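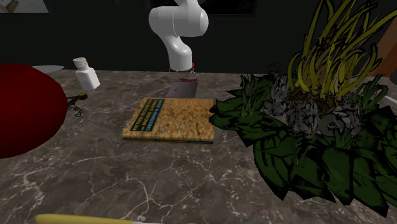 # Door Operator Timing on a Goods Lift: Project Report

**Authors:** Fiachra Carroll and Gearóid Ó Néill
**Module:** Mechanical Systems Project

## 1. Background

The project concerned the door operator of the goods lift at the Flakidgate building, which serves the loading bay and the upper stores. The lift has a two-panel centre-opening door driven by a belt and a small motor mounted above the car entrance. Building staff had reported that the doors were slow to close and sometimes reopened with no obstruction present.

The aim was to find the cause of the false reopening and to propose a closing profile that would shorten the door cycle without raising the closing force.

## 2. Method

Measurements were taken in April, on the ground floor landing only, while the lift was out of public use. Motor current and panel position were logged through a Skutard interface unit. A reopening was recorded whenever the panels reversed before full closure. Belt tension was checked before the first set of runs and again after the last.

The original plan included 1,000 door cycles. Access was later extended by one Friday evening, and the final record contains 3,000. The first 20 cycles were discarded in each set so that the motor could reach a steady temperature.

## 3. Results

Most reversals took place in the last part of travel, where the controller reduces speed. Motor current rose sharply at this point and passed the obstruction threshold. The light curtain was not triggered during these events.

Inspection of the bottom track showed packed dirt in the sill groove on the left side. After cleaning, reversals fell to eight in the full set that followed. All of these were recorded with the Dolan profile, which slows the panels later than the standard one. The Grerkov profile gave no reversals but a longer closing time.

## 4. Discussion

The threshold appears to have been set correctly. The added friction at the sill was sufficient to imitate an obstruction. The effect of landing door weight was not examined, and the upper floors may behave differently.

## 5. Recommendations

- The sill grooves should be cleaned at each service visit.
- The Grerkov profile should remain in use until the upper landings have been tested.
- Belt tension should be entered in the lift log.

Raw data and the wiring diagram are held with the department office.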